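Hand demos for cushion tidying: one hand or both?
Chae-won Byun

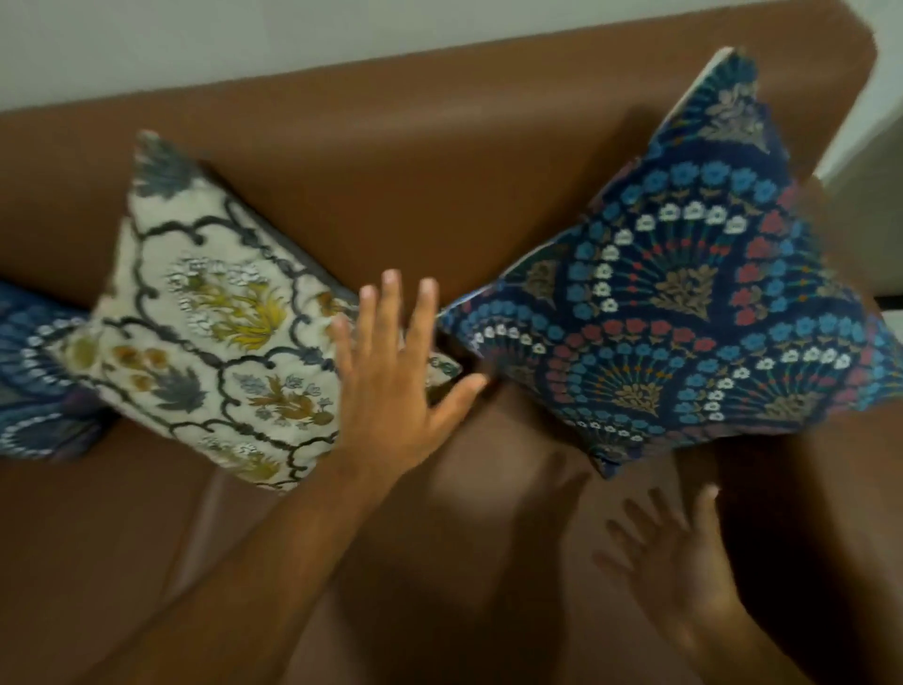

I'm recording demos with a head camera so our two-arm robot can learn to straighten sofa cushions. I have 199 so far. Should I always use both hands?

Prakash Sundaram
Use both if the robot will. Keep your hands in view and slow down at the grab. Fast hands blur and the tracking drops out. I threw away 20 takes over that.

Si-woo Ji
both

Periklis Kokkinos
Change the cushion order every six takes or so. Ours only learned one layout, and we had to redo it by remote control.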